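Forkar
Home Products Rentals Support Guides Contact

Forkar H2 Household Arm: What It Can and Can't Do Yet

Posted 27th December by the Enberg product desk
63 shares 7 comments

The Forkar H2 is a single-arm machine on a wheeled base, sold and rented by Enberg for homes, small offices and repair counters. Most people who write to us before ordering ask the same thing: will it do my chores? The short answer is some of them, slowly, with a person in the building. This page sets out which ones.

What it does well

Moving light, rigid objects from one flat surface to another. Mugs, boxed goods, books, closed jars and tool trays are all fine up to the weight limit on the data sheet. It will clear a table into a bin and put stock on an open shelf between knee and shoulder height. In shops it is mostly used for sorting returns and feeding parts to a bench.

Wiping. The arm holds a flat cloth pad and covers a counter or desk in overlapping passes. It needs the surface cleared first. It can do the clearing itself, but allow twice the time.

Loading the lower rack of a dishwasher with plates and bowls. The upper rack works with the extension kit.

What it does with help

Laundry. The H2 will move clothes from a washer to a dryer. It folds towels and pillowcases acceptably. Shirts come out badly enough that we leave them off the supported list.

Opening doors and drawers. Lever handles are supported. Round knobs need the rubber sleeve, part Hitodby 40, sold separately.

Picking up around a room. It handles toys and shoes. Cables, straps and anything thin lying flat on a floor should be picked up by a person before a run.

What it does not do

Cooking at a stove, cleaning glass, changing a bed, carrying anything up stairs, or handling knives. Please don't rent one for these jobs.

Small controls

Buttons, switches and keypads are the largest gap between what customers expect and what the machine delivers. A person presses a key without thinking about it. A gripper has to reach the right spot, push far enough to register and stop before the object slides away. Light objects on smooth tables are the worst case, and a desk phone is a good example: the keys are close together, and the handset has to be lifted and set back square. The Mishra control pack adds large single buttons, wall switches and elevator panels. Phone keypads and remote controls are still listed as trial tasks, and we don't quote a success rate for them.

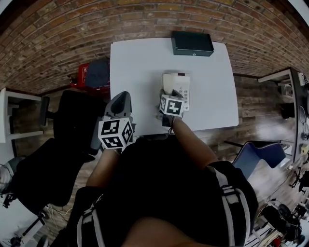
Page last changed: December, task list and prices

Trial tasks are learned from people doing the same work by hand. Using a telephone with a hand-held gripper in each hand is one such job. A gripper's fingers are much wider than a fingertip, and that limits how a keypad can be approached whether a person or a motor is doing the moving. Customers with the Mishra pack receive new trial tasks as downloads and can turn them off in the settings menu.

Price and terms

Purchase is $2,381 for the arm alone. The wheeled base, the extension kit and the Mishra pack are priced separately on the order form. Rentals include the base and one set of finger pads. Setup takes roughly 40 minutes in a room with a level floor.

Finger pads wear and are not covered by the warranty. Wipe them with a damp cloth after handling food containers. Do not use solvent.

For returns, keep the original carton. Arms sent back without the transit lock fitted will be charged for inspection.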